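Pretley Family Records 4
Setup Guide, Section 3: Starting a shared family tree

Use this section if more than one relative will work on the same tree. If you are the only editor, skip to Section 4.

Before you start

Decide who will hold the owner account. The owner can invite, remove and change the role of every other member, and there can be only one owner for each tree. Have an e-mail address ready for each relative you plan to invite.

3.1 Create the tree

1. Sign in and choose New Tree from the Trees menu.
2. Type a name for the tree. Names may be up to 80 characters long.
3. Choose a home person. For most families this is the earliest ancestor you can document, but you can change it later under Tree Settings.
4. Set the default surname spelling. Other spellings can be entered as variants.
5. Select Save.

Note: A shared tree holds up to 2,000 people on the standard plan. Living people count toward the limit even when they are hidden. 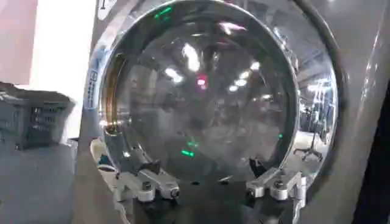

3.2 Import an existing file

1. Open the new tree and choose Import.
2. Select your GEDCOM file. Files exported from Kadari must be saved as version 5.5.1 first.
3. Wait for the preview. It lists the number of people, families and sources found.
4. Compare these numbers with your old program. In our sample file, Ogunleye, the preview should show 872 people and 94 sources.
5. If the numbers match, select Accept. If they do not, select Cancel and see Section 9, Import Problems.

Caution: Importing the same file twice creates duplicates. There is no Undo for an import — you must merge the duplicate people one at a time or delete the tree.

3.3 Invite relatives

1. Choose Members, then Invite.
2. Enter one e-mail address per line.
3. Pick a role. Viewers can read and print. Contributors can add people and sources. Editors can also change and delete entries made by others.
4. Select Send.

Invitations that are not accepted stay in the Pending list. To send one again, open the list and choose Resend. If you invited someone under the wrong role, wait until they have joined and then change it from the Members page.
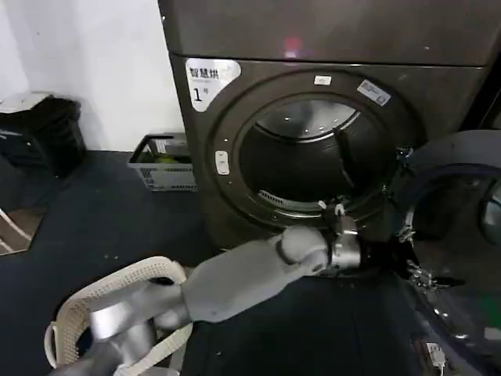
Written by the Istbridge Documentation Desk
Last revised 6/3/21

3.4 Protect living people

By default, anyone without a death date is treated as living, and viewers see only the surname. Check this setting before you send the link to a reunion list or a family association.

1. Choose Privacy from Tree Settings.
2. Under Living People, select Hide Details or Hide Completely.
3. Open Preview as Viewer and look up two or three cousins you know to be living.
4. Correct any entry that shows a birth date or a place of residence.

Note: Text typed in the Notes field is not covered by this setting. Mark private notes with the lock button — it is at the right of the field.

Caution: Printed charts keep the privacy setting that was in use when the chart was made. If you change the setting, make the chart again before you hand out copies.

Continue with Section 4, Adding Sources and Documents.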